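Most of the water in a harvested fruit leaves it within the first part of its life off the plant. This chapter deals with that loss: where the water goes, what controls the rate, and how a storage room or a kitchen table changes it. Chapter 3 covered respiration, and the reader should be able to state the difference between weight lost as carbon dioxide and weight lost as water vapor before going further.

Terms set in **bold** are listed at the end of the chapter. Units are metric throughout.
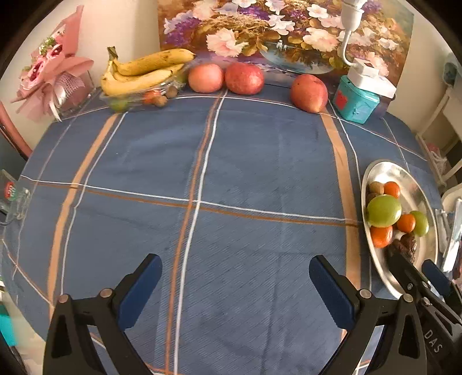 *Givora, June*

The Givora station keeps a small reference room in which mixed fruit is held at room temperature and weighed each morning. The records from that room supply most of the worked problems in this chapter. The room is held at 24 °C. Relative humidity is not controlled and follows the weather, so the tables give it with every reading.

Fruit held together on a plate does not lose water evenly. Tangerines have a thick outer peel with oil glands and a spongy white layer underneath. Kiwis have a thin skin covered in fine hairs, which slow the air next to the surface. A large fruit has less surface for each gram of flesh than a small one of the same shape, and for that reason alone will lose a smaller share of its weight in a day. Peel type and size must be separated before two fruits can be compared, and Section 5.3 gives the method.

## 5.1 The driving force

Water moves out of fruit because the air spaces inside the flesh are close to saturated and the air outside usually is not. The difference between the two, stated as a pressure, is the **vapor pressure deficit**. When the fruit and the air are at the same temperature, the deficit depends only on that temperature and on the relative humidity of the room.

The rate of loss is written

> *m = k × A × D*

where *m* is the mass of water lost per hour, *A* is the surface area of the fruit, *D* is the vapor pressure deficit, and *k* is the **transpiration coefficient** of the fruit. The coefficient gathers up everything about the skin that is hard to measure separately: wax, pores, hairs, scars, and the open end of the stem. It is found by experiment.

Three cautions apply.

1. *k* is not fixed for the life of the fruit. It often rises after bruising and may fall for a short time as a cut stem dries and seals.
2. *D* must be worked out from the temperature of the fruit surface. A fruit taken from a cold room into warm air may gain water at first, as condensation, while it is still colder than the dew point.
3. *A* refers to the surface exposed to moving air. Where two fruits touch, or where a fruit rests on its container, the covered area should be subtracted if it is large.

The third caution is often ignored in trade tables. The Mavlow tables, used for many of the exercises below, treat each fruit as a free sphere. They overstate the loss for fruit in deep containers and are nearly correct for fruit spread in a single layer.

## 5.2 The container

A container acts on water loss in two ways. It blocks air movement, and it may take up water itself. Steel and glazed ware take up none. Unlined cardboard takes up a good deal, and a dry carton packed with fresh fruit will draw water from it until the board comes into balance with the air inside. The Rulik carton trial, discussed in Section 5.6, began with 866 cartons of one size and compared lined board with unlined board over a single season.

Sloping walls shelter the lower part of a load. Air passing over the rim of an open basin leaves a slower layer beneath it, and vapor given off by the fruit collects there. Local humidity near the floor of the basin is then higher than the room reading, *D* is smaller, and the fruit at the bottom loses water more slowly than the fruit on top. The effect weakens as the basin gets wider in relation to its depth, and it disappears when a fan is pointed at the load.

The same shelter has a cost. Ethylene and heat collect in still air along with the vapor. For fruit that ripens after picking, such as kiwi, a gain in water retention may be offset by faster softening. Mandarins give off little ethylene and are less affected, although mold spreads readily between fruits that touch.

Students working the bench exercise should use an open steel basin and include at least two kinds of fruit. Weigh the empty basin first. A total load of 700 g or more is needed for the kitchen-grade balance supplied with the Ostapchuk kit, which does not resolve small changes well. Place mandarins both on the floor of the basin and over other fruit, mark each with a wax pencil, and weigh them singly.
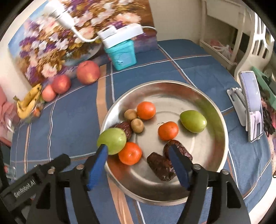
## 5.3 Separating size from skin

Suppose two fruits of different kinds are held side by side for 20 hours at the same deficit. Each is weighed at the start and at the end. The larger fruit loses more water in total but a smaller share of its starting mass. Neither number gives the quality of the skin as a barrier. For that, the loss must be divided by both the surface area and the deficit, which leaves *k*.

Surface area is found in one of two ways. For round fruit, measure the diameter across three axes, take the mean, and treat the fruit as a sphere. For fruit of uneven shape, peel it after the final weighing, lay the peel flat on ruled paper, and trace the outline.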